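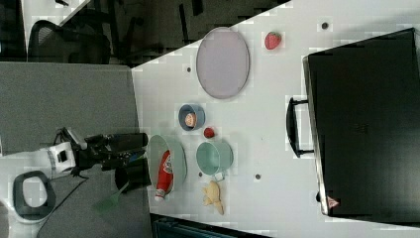

Tabletop handling cell, Undlow site: arm, gripper and household test objects.

Drodari submits this report to the Preltero program on the third quarter of work toward a shared code of practice for tabletop manipulation cells. The draft code now has 7 sections, and all of them have been through internal review. Section 4, on workspace layout, required the most revision.

The earlier text called for a fixed clearance between the arm and every object on the table. Operators at Undlow reported that this could not be met when bowls, plates and other kitchen items were set out for ordinary tasks. The revised text applies the clearance to people only and sets a separate speed limit for work among objects.
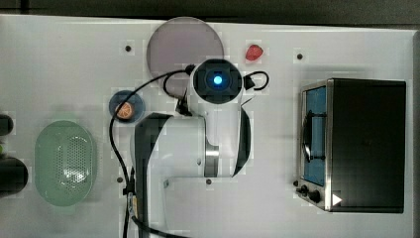 Cable routing is covered in Section 5. External cables must be checked through the full range of wrist motion before a shift begins, and the check must be entered in the cell log. Electrical appliances used as test items are to remain unplugged unless the task sheet states otherwise.

By the end of September, 800 logged sessions had been audited against the draft. Of these, 70 lacked a signed start-up check, most of them from the first weeks of the trial. The log form has been shortened in response.

The Ambrose site has not yet adopted the draft. Its safety office has asked for clearer wording on who may restart an arm after a protective stop. Revised wording will be sent to Ambrose for comment next month, and spending remains within the approved budget.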